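Drovside Community Hall – Games Room Inspection, May

Fire door, east: closes fully. OK
Extinguisher 12: gauge in green, pin sealed. OK
Emergency light over exit: dim after test. Replace battery pack
Skarno stacking chairs: two with split feet. Removed from use
Socket by radiator: faceplate cracked – isolated, electrician booked
Floor covering: edge lifting near store. Tape now, refit by next visit
Tabletops: check for splinters and raised grain. OK
Small parts: keep dice off the floor and away from under-threes. OK
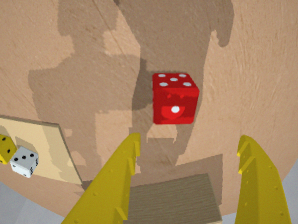
Item 17, small parts – red die and two smaller dice, yellow and white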